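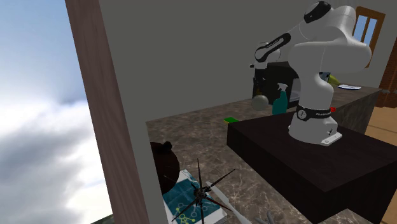 When is a kitchen robot ready to move from a simulator to a real counter?

When the people running it can show, with written records that someone outside the team can repeat, that it does the job and stops when it should. A good demo won't settle the matter, and neither will a high score on a single virtual kitchen.

I spent a Tuesday in Barkville with the people who wrote a rulebook on that very subject, and I came home with a notebook so full I had to write on the cover. Rulebooks are supposed to be dull. Theirs is a joy!

The document is called the Belhaj rules, and it has 52 of them. It belongs to Plirero, a small company that trains robot arms to tidy, wipe and put away, and it covers everything the arms do in Kestach, the in-house simulator where they spend most of their working lives. Somkiat Ruangrit wrote the first draft on a long train ride. Meriem Kettani took it apart when he got back, and the two of them have been arguing over commas and safety margins ever since.

Kestach is full of rendered kitchens, and I could have wandered through them all day. One has a marble counter with a green sponge lying on it, a teal spray bottle close to the arm, a glass jar, a plate, and a piece of fruit half hidden behind the white column. There's a blue item with a little toy helicopter or drone parked on top of it. The arm itself is bolted down in the company's notes and nowhere else, Kettani told me, laughing, and then she made me read Rule 4, which says that every virtual mount must match a mount the shop can build.

"If you let the simulated base float a little, the arm learns to lean on it," she said. "Then you put it on a real stand and you have a very confident machine with bad habits."

Clutter gets its own chapter, and it's my favorite. Under the Belhaj rules, a kitchen can't be used for testing until it contains things the task doesn't need. If the arm is supposed to pick up a sponge, there have to be other objects within reach, at least one of them fragile and at least one with an awkward outline. Thin parts are prized. So are see-through things, which are hard for many cameras to make sense of, and anything small and round that will roll when bumped. The people who build the kitchens aren't allowed to talk to the people who train the arms about what goes where, and the seating plan at Plirero has been changed once to help that along.

Then come the starting positions. A kitchen gets used 40 times per test, and the objects have to be moved between runs by a script, never by hand. Ruangrit used to place them himself and found he was being kind. "I would put the cup where I would want a cup," he said. "I was helping it and I didn't know." The script has no such manners. It'll happily shove a bottle right up against the arm's base, and if the arm can't plan around that, the log has to say so.

The logs are where the rules get strict. Every contact the task didn't call for is written down, even a light brush against the counter. A run where the sponge ends up in the right place but a plate got nudged on the way is recorded as a completed task with a fault, and the two numbers are always printed side by side. I've read plenty of robot reports that give you the first number in large type and leave you to hunt for the second. Seeing them share a line made me want to applaud.

Stopping has a chapter too. Rule 31 asks for a halt command at a random moment in every run, including the moments nobody would choose, such as halfway through a lift. The arm must hold what it's holding and stay still until it's told otherwise. It must also show its state in a way a person could read from across the room, and the rendered version of that signal has to sit where the real one does. Kettani is fierce about this. A light that's easy to see on a screen may be hidden behind an elbow in someone's home, and she wants that found out early.

Moving to hardware takes 2 signatures, and neither can come from the person who trained the arm. The first week on a real counter is done at reduced speed with soft objects, and the team compares each real run with its virtual twin. Where they disagree, the simulator gets fixed before the arm does. I loved that order of things. It treats Kestach as a measuring tool that needs checking, like a kitchen scale.

Until May there were 51 rules. The newest came from a trainee who asked what happens when the window light changes, and it now requires every kitchen to be tested in bright and dim conditions. Ruangrit has a list of other candidates taped to his monitor. The one at the top concerns wet counters, and he and Kettani haven't agreed on the wording.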